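The shop in the cellar of Baudry

Yanti Wibisono sells cups by post. She began with 11 of them, thrown in a cellar in the old Baudry building, and the first parcel she sent came back in pieces. "I cried a little, and then I bought better paper," she told me in January.

Small potters everywhere know this problem. The clay is cheap and the kiln can be shared, but the road between the maker and the buyer is long. Thierry Masson, who has fired stoneware for most of his life, still delivers his large bowls by car.
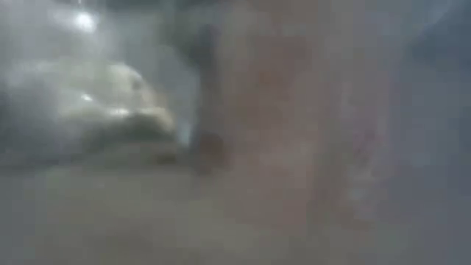
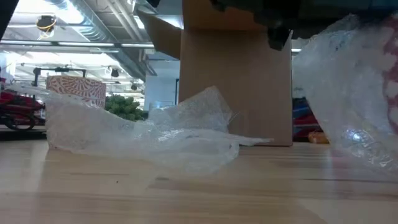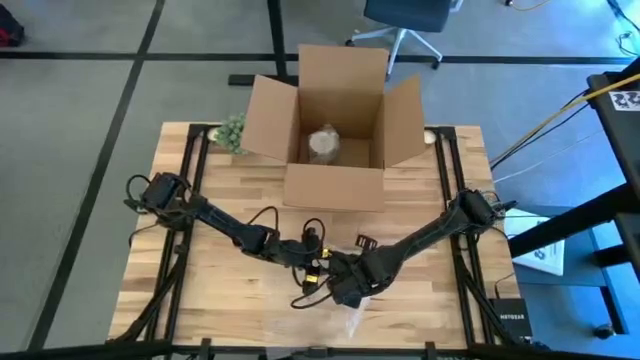 Cardboard and clear wrap, second and third pictures.

Birsen Polat chose another way. Her studio, Cekura, lets people order by post only what can be stacked, so she gave up handles and tall necks. Some customers complained. She sold 943 plates last year and does not miss the teapots.

I asked her if the post had changed her taste. She thought for a long time and poured us more tea, from a pot made by Masson. "My hands wanted plates already," she said. She will open the studio to visitors again in spring, when the stairs are repaired.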